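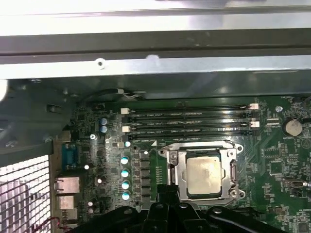 *An open computer case with the green motherboard showing.*

# How to rewatch a whole film series before the new sequel comes out

So they've finally gone and made another Durkero movie, and if you're anything like me you remember the first one perfectly, the second one sort of, and the third one as a blur with a boat in it. I wanted to walk into the new one knowing who everybody was. I've done this kind of catch-up with a few series now and I've gotten pretty good at it (my first try ended with three of us asleep on the floor by the middle of movie two), so let me walk you through how I do it.

## 1. Write down what there is

Make a list before you watch anything. Release order, running time, where you can get it. Old series are messy! Durkero has the three theatrical movies, a TV special, and a longer cut of the second one that runs 157 minutes. I put all of it in a plain text file and then cross out what I don't want. The TV special got crossed out fast.

If there are two cuts, go with the one that played in theaters. New sequels nearly always follow that version, and you can go back to the long one later if you fall in love.

## 2. Find the movies early

Do this a month ahead if you can. Streaming rights move around, and when a sequel gets announced the old ones have a habit of jumping to a service you don't have. I found one and three right away. Two was nowhere, so I ended up borrowing a disc from my friend Hanne Nieminen, who wanted it back by June and reminded me of that twice.

Libraries are great for this. Put a hold on the disc the same day you make your list.

## 3. Pick your pace

One movie a week is my favorite. You get time to think about it, and a bad one doesn't sink the whole project. If you only have a weekend, do two on the first day and save the last one for the next afternoon. Start by 2 p.m., eat between movies, and please don't try to cook anything complicated.

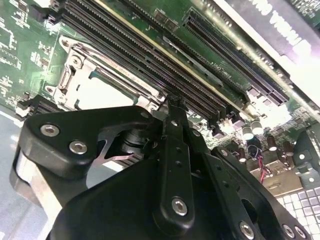
Whatever pace you pick, watch the last movie in the series no more than a few days before the new one. That's the one you'll need fresh, even if it's the weakest of the bunch.

## 4. Keep tiny notes

I write down four things after each movie:

- who's still alive
- who's mad at whom
- the last scene
- any line that sounded like it was setting something up

My limit is 500 words per movie and I usually don't get close. For Durkero 3 I went up to 700, which tells you something about that plot. There are two characters named Huttunen and they are not related.

## 5. Stay away from the new trailer

Or watch the first teaser and stop there. The full trailers love to show you which old faces are coming back, and it's so much more fun to be surprised in your seat. I mute the title on social media and tell my group chat to behave. Ayane did not behave.

## 6. Read your notes on the way

Ten minutes on the bus is plenty. Then put the phone away, get your popcorn, and sit through the credits if you've come this far.

I'm starting Zillska next, with five movies and a prequel I've never seen. If you know whether the prequel should go first or last, leave me a comment, but no spoilers about the sister!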